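We use cookies to remember your settings. Accept | Manage
Reading time: 2 min

4. Hanging the Gukico peel-and-stick whiteboard sheet

You need one clean wall, a dry cloth and a second person who still likes you at the end.

1. Wipe the wall and let it dry. Fresh paint needs 40 days to cure. The sheet will pull it off before then, in one piece, like a sunburn.

2. Unroll the sheet face up on the floor and leave it there for 45 minutes. It has spent its life in a tube and would like to go back.

3. Mark a level line in pencil. Your ceiling is not level. Trust the line.

4. Peel back a hand's width of the liner along the top edge only. Peeling all of it at once is covered in section 9, Ordering a Replacement.

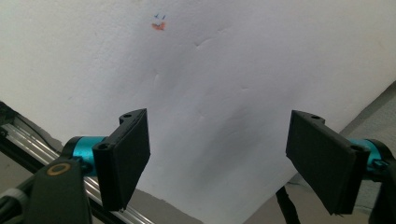

5. Press the top edge to the line, then work down from the center with the felt squeegee while your helper pulls the liner away.

6. Lift and re-lay any stubborn wrinkle. You get two tries before the glue forms an opinion.

Note: Small bubbles usually settle within a week. Large ones can be pricked with a pin.

Caution: Use dry-erase markers only. Ignacio Vidal in our support office keeps a list of everything that does not remove permanent ink, and it is getting long.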